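Section 4: Fitting and adjusting the rear rack

This section covers the Bredholm rear rack and the pair of Tóth soft panniers supplied with it. If you bought the rack without panniers, follow steps 1 to 9 and skip the rest. The top box plate has its own sheet.

Before you start

Put the motorcycle on its centre stand, or on a paddock stand if it has no centre stand. Do not fit the rack with the bike on its side stand. Let the exhaust cool fully. Remove the seat and the original grab rail and keep the grab rail bolts, as two of them are used again.

You will need a 13 mm socket, a 6 mm Allen key, a torque wrench and a medium-strength thread lock. The short Allen key in the bag is for the pannier clips only and is too short for the frame bolts.

Note: racks sold before May have a one-piece crossbar. If yours has no join in the middle, leave out step 5.

Fitting the rack

1. Lay the side rails on a clean cloth. The rail marked L goes on the left as you sit on the bike.

2. Offer up the left rail to the rear subframe and start the front bolt by hand. Leave it loose.

3. Start the rear bolt, with the thick spacer between the rail and the subframe. The thin spacers are for the indicator brackets.

4. Do the same on the right. On bikes with a high exhaust, the right rail passes outside the silencer hanger. Check for a finger's width of clearance all the way along.

5. Slide the two halves of the crossbar together and fit the joining bolt, head facing up.

6. Fit the crossbar between the rails using the original grab rail bolts.

7. Put a drop of thread lock on each frame bolt, one at a time, and tighten to the figure on the card in the bolt bag. Work from front to back.

8. Move the indicators to the new brackets. The wires are long enough on all models if you release the clip under the tail tidy first.

9. Refit the seat and make sure it locks. If the seat catch is stiff, the crossbar is sitting too far forward. Loosen it, pull it back and tighten again.

Caution: do not drill the rails to fit other makes of luggage. A drilled rail is not covered by the guarantee.

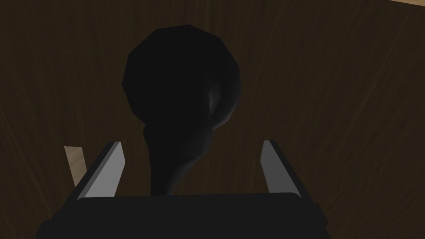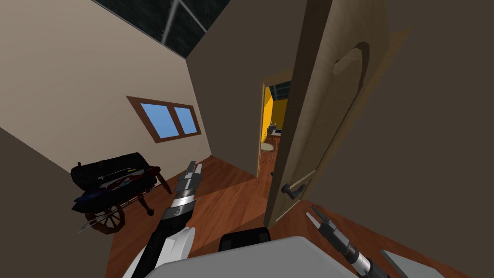
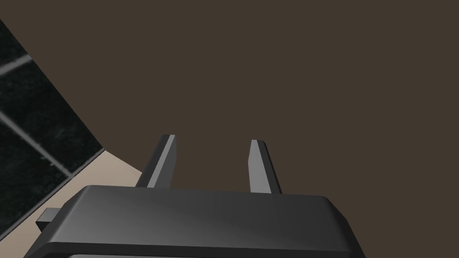
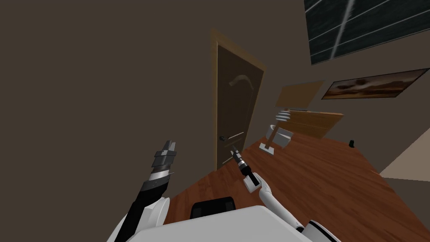
Fitting the panniers

10. Open both panniers and take out the inner bags and rain covers.

11. Hook the upper clips over the rail and push down until the red tab springs out. If the tab stays in, the clip is not locked.

12. Pass the lower strap round the bottom of the rail and back through its own buckle. Pull it tight and tuck the loose end into the sleeve. Loose ends near the rear wheel are dangerous.

13. Sit on the bike, with a passenger if you carry one, and have somebody check that the panniers stay clear of the wheel, the chain and the silencer.

Loading

Put heavy things low down and towards the front of each pannier. Keep the two sides as even as you can. A pair of kitchen scales or a luggage scale is good enough for this. Tools and spare tubes go at the bottom, waterproofs at the top.

Do not ride above 70 mph with the panniers fitted, even if they are empty. The bike will feel slower to turn – take the first few miles gently.

With a full load, add 2 clicks of rear preload for solo riding and 4 with a passenger, then check the headlamp aim. Take the extra preload off again when you remove the luggage.

After the first ride

Check every rack bolt after the first ride and again before any long trip. Ebenezer Ayaaba and Elaheh Tehrani tested this rack on the Mivdale road, a good part of which is unsurfaced, and the rear spacer bolts were the ones that needed a second turn. If you ride on rough tracks, check these two daily.

Wash road salt off the rails with plain water. Small chips in the coating can be touched up with any black metal paint.

Spare parts

Clips, straps and spacers can be ordered one at a time from the Netton workshop. Quote part 355 for the full bolt bag. For fitting questions ask for Yaa Annan or Chi-keung Lui, and have your frame number to hand.

Sheet revised October 16, 2018. It replaces the folded leaflet packed with earlier racks, which gave the wrong spacer for the right side.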